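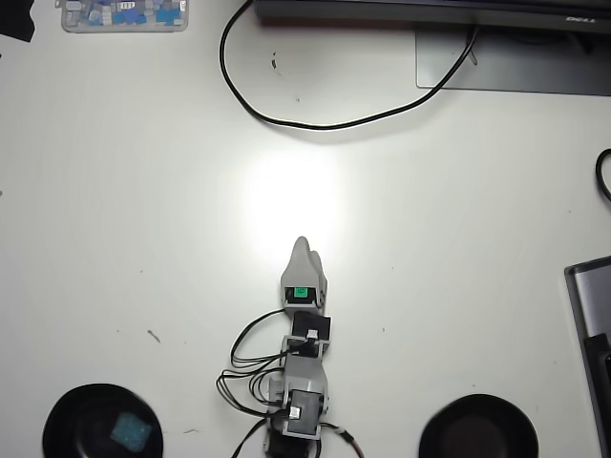
Bench Robot Working Rules
Progress report to Noltach, second period

Prepared by Rogério Assunção, Dikthorpe workshop
25 November 2023

1. What the grant covers

Noltach is paying for a written set of working rules for small tabletop arms, to be used first at Dikthorpe and then at the Trokbridge site. The rules cover setup, daily checks, running a task, stopping, and record keeping. They apply to light servo arms used at a desk by one person. Larger machines are outside the grant and have their own safety procedures.

2. Work done this period

Draft 2 of the rules is finished. It has 26 rules, down from 36 in draft 1. Most of the cuts came from merging rules that said the same thing in the setup and daily check sections. Two rules on battery storage were dropped, as none of our arms run on batteries.

We held 16 trial sessions with the draft. In each one an operator set up a bench, ran a pick-and-place task with a sponge and two dishes, and shut down, using only the printed rules. A second person sat beside them and marked any rule that was skipped, misread or asked about. Yao ran the sessions at Trokbridge and I ran the ones at Dikthorpe.

3. What we changed as a result

Cables. This section caused the most questions. Draft 1 said cables should be "kept tidy," and people read that in different ways. The rule now says that servo wires must have enough slack for the full travel of every joint, that no loop may pass in front of the gripper, and that monitor and laptop cables must stay outside the reach of the arm. The operator moves the arm by hand through its full travel with the power off before the first run of the day.

Connectors. Each servo connector is pressed home before power is turned on. Operators at both sites were doing this already, but in no fixed order. The order is now base to gripper.

Work area. Anything not used in the task goes outside the reach of the arm. Parts trays may stay on the table if they are at the back or side. We tried marking the reach with tape and gave it up, because the tape lifted and the edge caught on the dishes.

Lighting. This is a new rule. Glare on a white table made it hard for camera-based programs to find small objects, and it also made it hard for operators to see dropped screws. The operator now checks the table for bright spots before the session and writes down any that can't be removed.

Labels. Marker labels on grippers are checked for dirt and lifted corners once a day. A damaged label is replaced before the next run, and the position check is repeated.

Stopping. The stop rule has been moved to the front page. In draft 1 it was on page 6, and two operators could not find it when asked.

4. Problems

The record sheet is still too long. Operators filled in the top half properly and left much of the bottom half blank. Yao has a shorter version that fits on one side, and we will test it next.

Trokbridge lost a week in October to a delayed delivery of replacement servos. The sessions were made up later and there was no added cost.

We have not settled who signs off a bench after a bracket is replaced. Dikthorpe wants the operator to do it. Trokbridge wants a second person. Draft 2 leaves the line blank for now.

5. Spending

Spending is within the approved budget. The printing line is underspent and we ask to move the balance to spare connectors and cable sleeves.

6. Next period

Test the short record sheet at both sites. Agree on the sign-off rule. Send draft 3 to Noltach for comment, with the session notes attached.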